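Workstation Inspection Checklist: Two-Arm Teaching Station, Garment Folding
Jun 4, 2022
By Lacey Clegg, Nikbridge Site

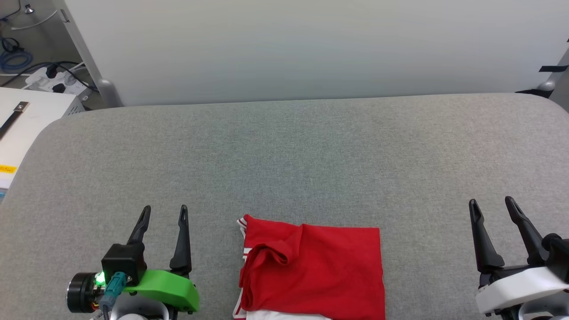
This checklist is to be completed before each teaching session at the folding station and kept with the session log. It applies to sessions in which an operator guides the arms by hand and to those in which the arms are driven from the remote control desk. The inspector must not be the operator for the same session. Each item is marked Pass, Fail or Not Applicable, and a comment is required for every Fail. At the start of a task, both grippers are to be open and resting clear of the garment, one to each side, with the fabric surface behind the garment left free for the full reach of both arms. Any other starting position is to be entered under item 9.

Section A. Table and surroundings

1. Table covering flat, secured and free of tears. PASS
Comment: Covering was re-tensioned in May. No lifting found at the corners.

2. Surface clear of tools, fixings and personal items. PASS

3. Panel behind the table stable and its feet fully in contact. PASS
Comment: Pushed by hand from both ends. No movement.

4. Floor cables routed away from the operator's standing position. FAIL
Comment: The power strip and the coiled blue cable beyond the left of the table lie loose on the floor. They are outside the operator's area but within the path used to reach the back of the panel. Cable covers to be fitted. Until then, access from that side is by authorised staff only.

5. Walkway width at the operator's side not less than 640 mm. PASS

Section B. Arms and grippers

6. Gripper fingers secure, undamaged and free of thread or lint. PASS
Comment: Lint removed from both grippers before the check. Operators are reminded that this is to be done with the drives off.

7. Connectors at the gripper fully seated, with no strain on the cable. PASS
Comment: The small wires near the left gripper are exposed for a short length. No damage to the insulation was found. Sadowski has been asked to quote for a sleeve – this item is to be looked at again at the next inspection.

8. Casings fitted and free of cracks. PASS
Comment: The casings differ in colour, green on the left arm and white on the right. Reports should name the arm as left or right and not by colour, as casings may be exchanged during repair.

9. Starting position correct for both arms. PASS

10. Service interval not exceeded (2,000 operating hours). FAIL
Comment: The left arm stands at 2,580 hours. The right arm is within its interval. The left arm may be used for remote sessions at reduced speed. It is not to be guided by hand until serviced.

Section C. Teaching by hand

11. Hand-guiding mode selected and confirmed aloud by operator and observer. NOT APPLICABLE
Comment: Suspended under item 10.

12. Operator's sleeves fastened; rings, watches and lanyards removed. NOT APPLICABLE

13. Arms hold their position when released. NOT APPLICABLE
Comment: To be tested on both arms after the service, before hand guiding is resumed.

Section D. Teaching by remote control

14. Emergency stop tested at the desk and at the table. PASS
Comment: Both stops tested separately, with a full reset between tests.

15. Left and right controls matched to the correct arms. PASS
Comment: Each arm was moved a short distance on its own. The check must be repeated if the desk is restarted during a session.

16. Delay between control and arm not more than 130 ms. PASS

17. Table area free of persons before the drives are enabled. PASS
Comment: Garments are to be reset by hand only when the drives are off and the operator has both hands off the controls. Two recent sessions were stopped by the observer on this point. Operators who wish to correct a fold must ask for a reset – reaching in between the arms is not permitted for any reason.

18. Recording started, and task name agreed with the log. PASS
Comment: Failed attempts are to be kept and marked as such. They are not to be deleted at the desk.

Result: Station released for remote sessions only, subject to items 4 and 10.

Actions
Item 4: cable covers, Nikbridge site services.
Item 7: quotation for wire sleeve, Sadowski.
Item 10: service of left arm, Ridevum. Hand guiding to remain locked until the service record has been received and item 13 completed.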